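Filed under: Home Office > Desks & Surfaces > Finishes and Care

**Oil or hard varnish for a light wooden desk top?**

**plirnance_tom**
Hello all. I must decide on a finish before the end of December 2024 and I go in circles. My desk top is 183 cm long, bought unfinished from a small yard in Skorkolstead. I work on it every day with pens, glue and a lot of paper. The seller told me to oil it and forget it. My brother in law says only varnish.

I like a light top with the grain running lengthwise, as in these: 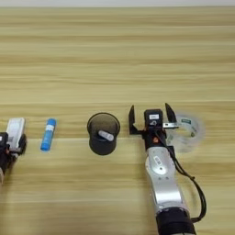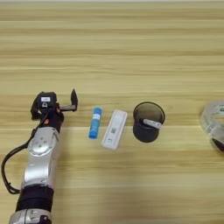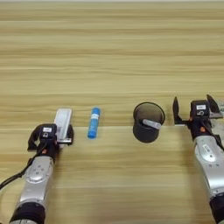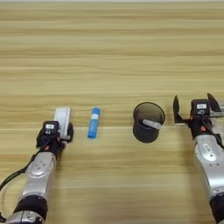 **Terence Sedgwick**
Varnish, please. I oiled mine in October and by the third week there was a ring from a tea cup which I could not remove. Ink goes into oiled wood very quickly too. I used two coats of Prastex matte, with light sanding between them, and it does not look like plastic at all.

**Alfie Entwistle**
I disagree with Terence. A ring in oil you can sand by hand and oil again in one evening. When varnish gets a deep scratch, you must often strip the whole top if you want it to look even. My oiled desk is 17 years old and I have repaired it many times.

**Terence Sedgwick**
Many times is exactly my problem, Alfie. I don't want a desk that asks for repair. How long did you wait for the oil to dry before you put paper on it?

**Alfie Entwistle**
Four days. Before that it leaves spots on the paper, I admit this.

**bainbridge_m**
Nobody asked about the color. Oil makes pale wood more yellow, and some varnishes do this also. If you want to keep it light, look for a water-based one and test it on the underside first – a patch as big as your hand is enough. A joiner in Bainbridge wanted 385 to spray mine. I did it myself for 55, with a foam roller.

**plirnance_tom**
Thank you, the underside test is a good idea. I will try both there, oil on the left and water-based varnish on the right. Terence, did you sand with 240 or finer between the coats?

**Terence Sedgwick**
With 320, very lightly, and then a damp cloth.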